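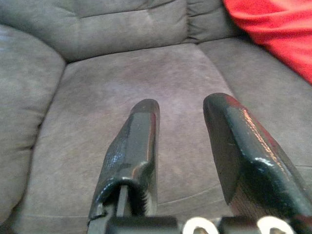
A gray couch with a soft, brushed fabric. The town's new pickup rules cover sofas, recliners and most other upholstered seating.

BRINERO, 19/02/2021: Residents who have been waiting for the right moment to part with an old couch have until the end of March to do it for free, after which the town would like $71 for the privilege.

The new bulky-item fee passed Tuesday night after a public meeting that ran two hours past its scheduled end, most of it spent on the question of what a couch is. Under the rules, a couch is any upholstered seat meant for more than one person. A recliner counts as half a couch, unless it is attached to another recliner, in which case the pair is billed as a whole one. A futon is a mattress and falls under a different page.

"We wanted something simple," said Lucinda Halvorsen, who runs the town's sanitation office and wrote the 14-line definition.

Pickups have been free in Brinero for as long as the town has had a truck. Halvorsen said the office handled 200 bulky-item calls last year and that the truck, which is older than some of the people driving it, can't keep up. Sofas are the worst of it. They soak up rain, they don't stack, and they tend to be left at the curb on the one night a week when it snows.

Money from the fee will go toward a second truck. At the current rate of disposal, the office expects to be able to afford the truck's front half by next winter.

Marwan Akl, who owns the Tretetti secondhand furniture store on the north side of town, told the meeting he expected the change to be good for business, then asked that this not be held against him. He said his phone had rung all week with offers of free sofas, including several he remembered selling.

"People say it's in great shape, and then they ask how soon I can come get it," Akl said. "Those two things don't usually go together."

Akl will take fabric couches at no charge through March if they have all their legs and no smell he can identify from the door. Leather is by appointment. He isn't taking sleeper sofas, and his back isn't open to discussion on the matter.

A proposal to waive the fee for anyone over 65 was sent back for more work, as was a suggestion that couches left at the curb be given a 24-hour grace period in case a neighbor wants one. Halvorsen said that arrangement already exists and is called Thursday.

Free pickups must be booked by phone with the sanitation office. Cushions should be left on.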